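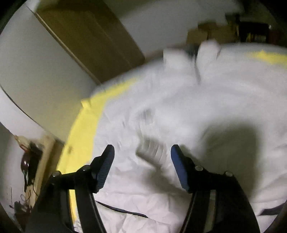
Slide 2 - What we keep in the linen closet

Good evening, everybody, and thank you for coming out. (Wait for the folks at the back to find chairs.) I'm Joyce Lukumay, and I've been mending and laundering old household linen for longer than I care to admit, first for my aunt's guest house in Clirkavard and later for anyone who left a bag on my porch.

Start with the story of the Sutter tablecloth. Bought at an estate sale, folded in the same creases for years, and when I opened it up the threads had given way right along the folds. Pass the sample around now, and ask people to hold it by the hem, please!

Slide 3 - Folding

Cotton and linen don't like a sharp crease in the same spot year after year. Refold along new lines every May, or roll the piece on a tube if you have the shelf for it. I do mine when the windows can be open, and I put the radio on and make an afternoon of it - it's a nice job, really, and you find things you forgot you owned.

Slide 4 - Washing

Cool water, a mild soap, and a lot more rinsing than you think. Soap left in the cloth is what turns it yellow in storage. I rinse 5 times for anything older than I am. (Pause here, they usually laugh.) No starch before it goes away, either. Starch it when you're ready to use it.

Mention the guest house inventory: 206 pieces when my aunt handed it over, 219 by the time I finished, thanks to a trunk in the attic.

Slide 5 - Stains

Tea, rust, candle wax. Take them in that order and don't rush the rust. If someone asks about bleach, tell them about the christening gown and what I did to the collar.

Questions until 7, then coffee. The handout dated 30/04/2023 has the soap recipe on the back, and there are spare copies by the door.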